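Gwawr Craddock
12 October 2022

People keep asking me whether the machines can do the housework yet. I work two days a week around them and the rest of the week I run a shop floor, so I'll put the long answer in one place and link to it from now on.

Short version: some chores, in some rooms, if you set the room up first. Dishes no. Floors yes, and they've been doing floors for years. Tidying up is the one in the middle and it's the one I care about.

Tidying is mostly picking a thing up and putting it in another thing. That sounds easy. At the shop we do it all day with returns. A customer sends back a jumper, a torch, a kid's toy, and someone has to get it out of one box and into the right one.

The hard goods went first. A torch is the same shape every time you reach for it. Tromon had an arm sorting torches and tape measures in May and I had no complaints. It was slower than Fahad but it didn't need him standing there.

Soft goods are a different job. A jumper has no corners. You grab a sleeve and the rest stays where it was. I asked Domingo Gallardo how many grabs he'd logged on soft items since they started and he said 2667. I asked how many different items and he said 11. So that's where we are. A lot of practice on a small pile of stuff.

I'm not having a go at him. Eleven is a sensible number when you're starting out. My house has more than that on the stairs.

A few people have said just use suction. Suction is great on a carton. Try it on fleece and you're mostly moving air. Two fingers with a bit of grip on the inside is still what I'd pick for anything furry or knitted, and the pads wear, so put that in your budget.

Tomos Llewellyn asked about cost. I can't give you a price for a home one as I haven't seen one for sale that does what he wants, which is clear a playroom before tea. For the shop, Pugh quoted us for a single station and the arm was the smaller part of it. The fencing, the bins, the floor work and the person who comes out when it stops were the rest.

The other thing is where the item ends up. Getting hold of a plush toy is one half. Getting it into a cardboard box is the other, and boxes are a pain. Flaps fold in. The toy is wider than you think and sits on the rim.
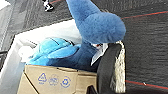
A person gives it a shove and moves on without thinking about it. For a machine that shove is a decision. How hard, from which side, and when do you stop? Push too hard and you're moving the box as well. Let go early and you may be picking the toy up off the carpet.

We cut the flaps off at the shop for our own staff long before any of this, and it saves a surprising amount of time. Do the same at home with toy boxes. You don't need a robot for that tip.

Meirion Owen reckons home tidying is two years off. I think two years gets you a machine that can clear soft toys into an open tub, on a flat floor, with the dog shut in another room. I'd buy that if it was under 200 a month. I wouldn't pay more.

What I'd want to see before I changed my mind: a stranger's lounge room, nothing moved beforehand, and a mixed pile with socks in it. Run it all afternoon and show me the misses as well as the good ones.

If anyone has used the Vorkovik one on laundry, let me know how it went, especially with fitted sheets. I'll add replies to the end of this thread when I get a chance.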